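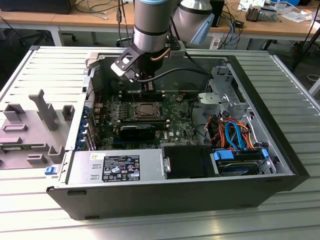
Stinduvach Case Manager, review after two months in a small law office

I work as a paralegal in an office with two lawyers, Ghassan Haddad and Yasmine Sqalli. We do mostly landlord and tenant cases, and a few small business contracts. Until September we kept our deadlines in a shared calendar and our documents in folders on the server. It worked, but every new person had a different idea of how to name a file.

Ms. Sqalli asked me to compare programs, and we chose Stinduvach. I also tried the free period of Drident. Drident is nicer to look at, but it wants you to start every matter from a template, and our matters do not fit into templates so well.

Setting up

I moved 201 open and closed matters. The import reads a spreadsheet with one line for each matter. It accepted all of mine except 17, where the name of the opposing party had a comma in it. I corrected these by hand in one afternoon. The manual does not mention the comma. I wrote to support and received an answer from Wissam Hijazi the next morning, polite and clear, with a corrected sample sheet attached.

Deadlines

This is the part I like most. You enter the date when the papers were served, choose the court, and the program proposes the dates for answer, reply and so on. You must still check them against the local rules. In our county court one period is 21 days, and the program had it right, but I looked it up anyway and I will continue to do so. When a hearing is moved, you change one date and it asks which of the other dates should move too. It does not move them without asking.

The reminders go to the lawyer and to me. Mr. Haddad found them too many at first. You can reduce them for each user under Preferences, then Notices, which is a strange place because all the other calendar settings are under Matter.

Documents

The document part is weaker. Search finds words inside a letter, but not inside a scanned page unless you run the text recognition first, one file at a time. For an exhibit list with many scans this is very slow. Also, if two persons open the same draft, the second person gets a small gray note at the bottom of the window, and it is easy to overlook. My colleague Ebise Ambaye lost an hour of changes to a lease in this way.

Conflict check

It is simple and good. You type a name and it shows all matters where this name appears, also as a witness. It finds similar spellings, for example Aoun and Aoune. You can print the result with date and time for the file.

Billing

We do not use it. Our bookkeeper, Jihad Aoun, tried the export and said the columns were in the wrong order for his program, so we stayed with the old method.

My opinion

For an office of our size I would buy it again for the deadlines and the conflict check. If your work is mainly large files with many scanned exhibits, please try the free period first and test it with your real documents. Four stars of five. I would give the last one if they repair the text recognition.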